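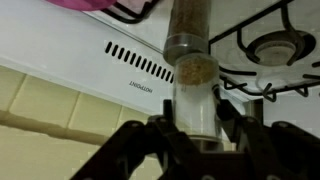 Mesfin Seyoum replied to my last post that whole seeds in a grinder keep for years, so the spot beside the stove can't matter much. Fair question. Short thread on storing and grinding spices in a kitchen with a gas stove.

1/ Whole seeds do outlast ground spice by a wide margin. The hard coat keeps the oils in and the oxygen out. Heat still shortens that time, and a cooktop supplies it every evening. A grinder can come to the stove for the cooking. It should go back to the rack afterward.

2/ Steam is the bigger problem. Grind over a simmering pot and vapor goes straight up into the mechanism. Damp powder cakes on the burrs, the output drops, and people blame the grinder. Grind into a small bowl off to the side, then tip the bowl into the pot.

3/ If it has already caked: empty it, brush the burrs dry, run a spoonful of uncooked white rice through, discard the powder. Check the manual first. Ceramic burrs in some models are not rated for rice. Mine is a Nellden and the manual permits it.

4/ Rack position. A wall rack near the stove is convenient and slightly too warm. I accept that for anything I finish within 5 months. Paprika and ground chili lose color first, so buy those small. 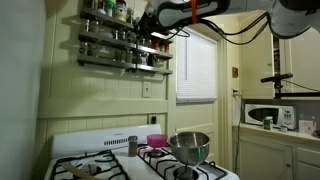
5/ Shelf order. Sort by how often you reach for a jar. Alphabetical looks good for a week. Daily items go at elbow-to-shoulder height, tall bottles wherever the clearance allows, baking spices at the far end.

6/ Jars. Clear glass is fine if the rack gets no direct sun. Mine are 100 ml with metal lids. Fill to the shoulder and keep the surplus in a closed cupboard. A half-empty jar holds more air than spice.

7/ Labels. Name and month of filling, on the glass. Lids get swapped during washing. My cumin was marked February, on a lid, and spent some time on the fennel. Kalkidan Tesfamariam uses masking tape and a pencil, and it survives a damp cloth better than my printed ones did.

8/ Before cooking, set out what the recipe needs and nothing else: one large bowl, one small one for ground spice, the shaker, the spoon.

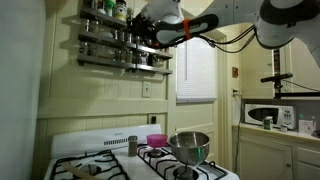 Then put each jar back as soon as it has been used. With four burners and no counter next to them, the stovetop ends up as the counter, and containers left over a grate have to be moved before that burner is lit. Plastic especially.

9/ Wipe the shelves when you wipe the stove. Grease film collects dust, and the lowest shelf gets most of it. Warm water and dish soap, dried before the jars go back.

Toasting times for whole seeds are a separate thread. I am still testing coriander.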